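Support > Joleo Simulator > User Guide > Section 4: Checking the Gripper Before a Run

4. Checking the Gripper Before a Run
By the Drurnmont documentation team, 5/27/20

Welcome back! By now you have Joleo installed and the practice room loaded, so we can get on to the part most people have been waiting for – moving the arm. Please take a few minutes over the checks in this section first, even if you have used one of our earlier releases and feel quite at home.

4.1 Wrist view

1. Open the Views menu and choose Wrist. Give the room a moment to finish drawing, especially on an older laptop.
2. Type 53 in the Opening box and press Enter.
3. Look for both black fingers, one coming in from each side. They should stand well apart with nothing held between them. 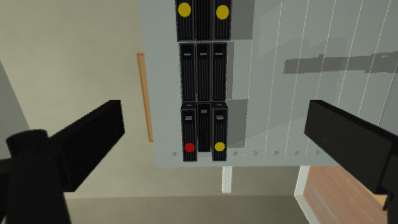 Figure 4-1. Wrist view with the gripper open over the tabletop.

4. If one finger is missing from the view, choose Reset Arm and go back to step 2.

Note: Shadows are switched on when you first install Joleo, and they have hard edges. It's easy to take one for a solid object when you are looking almost straight down, so have a look from the side as well before you lower anything.

4.2 Room view

5. Go back to the Views menu and choose Room. You'll now see the white arm, the table and the gray metal cabinet together, and you can judge how far the gripper is from the open front frame.
6. Keep the gripper level and the fingers spread while you compare your screen with the figure. A small difference in the arm's pose is nothing to worry about.

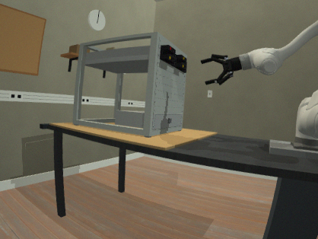

7. Choose Save Pose and give it a name you'll recognize later. Joleo keeps up to 646 poses for each room, so please save as often as you like.

Caution: Save Pose stores the arm only. If you have moved any objects around the room, use Save Room too, or they will go back to their starting places the next time you load it.

Contact Drurnmont Support | © 2020 Drurnmont | Back to top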